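Setting Up a Return-to-Play Log for a Groin Strain

Dec 28, 2021, by Urs Plattner

A log lets the coach and the physio work from the same record during a player's recovery. Start it on the first day after the injury.

1. Open a new sheet and add columns for date, session type, distance, top speed and pain score (0 to 10).

2. Enter the baseline. Use the player's last full match week. Our winger at Zositz had 106 sprints and 62 changes of direction.

3. Record the squeeze test each morning before training. Use the same knee angle every time.

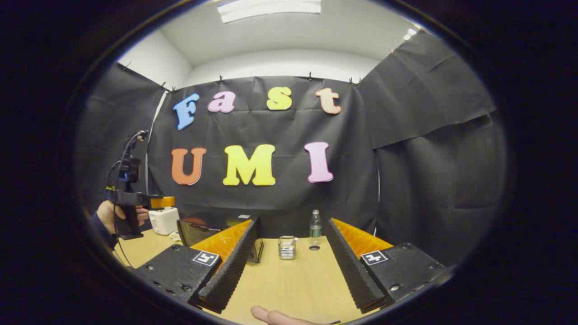 4. Begin straight-line running when the squeeze test is pain free on two mornings in a row. Limit the first session to 40 minutes, warm-up included.

5. Add cutting and passing drills next. Leave shooting and long crosses until last.

6. If the pain score goes above 2 during a session, stop and enter the time. Repeat the previous stage the next day.

Clear the player for a match only after three full team sessions. Keep the sheet open for four weeks after the first game back.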